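Storm Panel (Window Covering)

A storm panel is a removable sheet that goes over a window or a glass door before bad weather and comes off again afterward. I've been putting them up and taking them down at my own place in Hilldale for years, so forgive me if this entry gets a bit personal in spots (the editors let me!).

Most panels are corrugated metal or clear plastic. Metal is stronger for the money, but your living room turns into a cave. Clear panels let the daylight in and cost more, and they scratch if you stack them carelessly — ask me how I know. Plywood is the old standby, cheap and heavy. 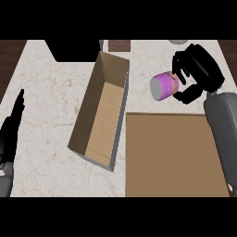 Last changed on December 16, 2022, by Brândușa Dumitrescu

Mounting comes in two main styles. With the track type, the panel slides into a channel above the window and gets bolted along the bottom. With direct mount, every panel goes onto studs set in the wall, which looks neater the rest of the year but means a lot more wing nuts. My Lapointe set is direct mount and has 90 of them. Bring a bucket.

The Valard track is the one I see most on my street, and the Tremlow track is a close cousin with a deeper lip. Panels for one won't always sit right in the other, so measure first.

I do a practice run every June. Eight windows take me about 30 minutes each on my own, and much less with my brother on the ladder. I paid $525 for the whole set, used, and I'd do it again.

See also: Roll-down shutter, Bahama shutter, Hurricane screen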